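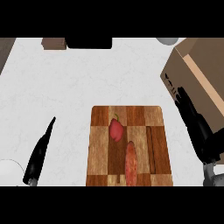 Red pepper on the checkerboard cutting board

Week 9 of cooking my way through my grandmother's recipe cards and I'm still not bored! There are 84 in the box – half in pencil, most with no oven temperature at all.

Friday was pepper soup. The card says "cook until it smells right." Thanks, Grandma. I gave it an hour, then another 20 minutes with the lid off, and wow, it's so good.

Nele Dewulf asked about the onions: slow, in butter, with a pinch of sugar. Please try it!

Next up is the plum cake (the card has two different amounts of flour, both underlined). If your family makes one, send me your version – I'm reading every reply.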